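Notebook, kitchen bench, Lestcombe
December 13, 2023
Entry by Bohdana Vasylenko. Present for part of the session: Nazar Moroz, Zoia Symonenko.

Purpose. Settle the water charge and the lifting procedure for eggs in the steel insert, so that the cooking sheet for Honalbridge can be closed. The previous sheet was written for a saucepan and a slotted spoon and doesn't transfer.

Carried over from Ustyna's pages: the pan from the Pastberg set takes longer to come up to steam than the old one with the same charge, and the lid drips at the rim. She suspected the lid. I changed the lid for the spare before starting and left everything else as she had it.

Water charges tried, by mass, weighed in the pan on the platform scale with the pan tared:

Run A, 849 g. Left over from Ustyna's last run; repeated for comparison only.
Run B, 1,000 g.
Run C, 1,075 g.

Run A. Came up to steam quickest. Yolks set through, whites firm at the blunt end. Remaining water at the end was lower than I would like if someone forgets the pan. No objection on texture.

Run B. Slower to steam, as expected. Water stayed below the base of the insert throughout, checked by lifting the lid at the halfway mark and again before shutting off the heat. Lid lift costs steam and the times for this run should be read with that in mind. Yolks the same as A by eye. Zoia cut one of them lengthwise and could find no grey ring.

Run C. Water touched the base of the insert once it was boiling hard. Eggs knocked against one another and one cracked along the side, with a thread of white out through the crack. Stopped the run early. 1,075 g is too much for this pan at full heat. It may be usable at a lower setting but I see no reason to want it.

Decision: 1,000 g, full heat until steam shows at the lid, then down to the middle mark.

Handling. The second half of the session went on getting the insert out and the eggs off it. The old habit is to tip the whole lot into the sink. With the insert this puts the eggs against the rim in a heap and they go over together. Nazar's method is to tilt a little, pause until they have rolled and settled, then tilt again. Slower, no cracks in the batches he did. I tried it with a cloth round the rim and managed it, though the cloth gets in the way of seeing the eggs.

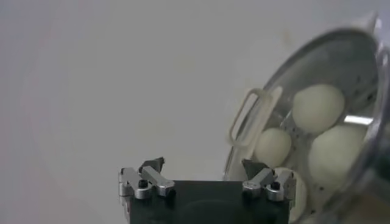 Insert tilted, four eggs inside. Perforations towards the upper part of the wall, clear loop handle at the side.

Notes on the insert itself, so they are in one place.

The loop handle is clear plastic and hard to see against a pale wall. Reached past it more than once. Ihor suggests a turn of coloured tape, but I don't want tape anywhere near steam, and the adhesive would end up on the steel. Leave it bare for now and ask the supplier (Prokopenko) whether the part comes in another colour. Also ask what temperature the handle is rated for. The leaflet gives a figure for the pan and nothing for the handle.

The perforations drain well if the insert is held level over the pan first. If it is tilted straight away, water collects in the low side and comes over the rim with the eggs. Hold level, count to ten, then tilt. Added to the sheet.

The steel marks. Limescale from the tap here leaves a faint bloom on the inner face after each run, and it comes off with dilute vinegar and a soft cloth. Do not use the green pad. Somebody has been at the old pan with it and the scratches hold the scale.

Cooling. Cold tap into the large basin, eggs in as soon as they are off the insert. Changed the water once when it had gone lukewarm. Peeling from run A was poor, with the membrane sticking near the pointed end. Run B peeled cleanly, but those eggs came from a different box and had been in the cold store longer, so I am not crediting the water charge with it. Needs repeating with one box split between the two charges. Zoia to mark the box when the next delivery comes in and to keep it away from the general stock.

Nazar asks whether cracking the shell all over before cooling helps with the peel. Tried it on 2 from run B. Those took in some water under the membrane and the surface was slightly pitted after peeling. Not worth it if they are to be served whole. Acceptable for chopping.

Scale. The platform scale drifted during the morning. It read true against the check weight at the start and was out by a few grams when I went back to it before run C. Makes no difference at these charges. It would matter for the salt trials, so it should be looked at before February, when those are due to begin. Label put on it.

Changes to the sheet, for Ustyna to type up:

Charge 1,000 g cold water, weighed in the pan.
Insert in after filling. Check that the water sits below the base.
Lid on, full heat until steam shows, then middle mark. Do not lift the lid.
Heat off, lid off away from you, insert out and held level over the pan for a count of ten.
Tilt in stages over the basin, letting the eggs settle between movements.
Cold water, one change.
Rinse and dry the insert straight away. Vinegar if marked. No green pad.

Still open: lid drip. The spare drips in the same place as the original, so Ustyna's suspicion of the lid is probably wrong. I now think the pan rim is slightly out of round. Ihor has the callipers and will measure it across both diameters. If it is out, the pan goes back to Pastberg with the runs above copied to them, and run B is repeated on the replacement before the sheet is issued.

Batch remains labelled and in the cold store, top shelf. The cracked one from C was thrown away.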